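Floor marking with tape: notes on squares, blocks and timber floors

Workshop floor notes, Trernatton newsletter, March 11, 2021

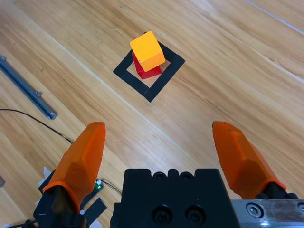
One reader in the Kullel building wrote in after the January issue to ask whether black tape on a timber floor is worth the trouble, as theirs had lifted at the corners and left a line of glue along the grain. The short answer is that it depends on the tape and on how long it stays down.

For a stacking square we use matte cloth tape. Gloss tape throws back the ceiling lights and the edge is harder to judge from standing height. On a light floor, black gives the clearest outline. Set the square at 45 degrees to whatever you normally work from if you want a corner pointing at you, or parallel if you want an edge. Either is fine, but note which one you used in the log.

Corners can be overlapped or butted. An overlap holds better and takes less time to lay. It also adds a second thickness of tape, so a block set down on the corner will rock slightly. Keep the base block on bare floor, clear of the strips. The upper block may overhang the line — the log only records where the base sits.

For two-block stacks, use different colours. Red below and yellow above reads well against pale timber. Plain wooden cubes do not. Check the faces for dents before use, as a raised edge will tilt the upper cube and the stack will look off-centre when the base is correct.

Removal: pull low and slowly, along the grain where possible. Glue left behind comes off with a damp cloth and a little dish soap. Do not scrape across plank seams. The Vistutex sheet says to replace floor tape after 900 hours, and the Głowacki roll we had before it was rated for 3000. We change ours when the edges start to collect dust, which has always come sooner.

Spare rolls are on shelf 5. Please sign them out — 2 went missing in January.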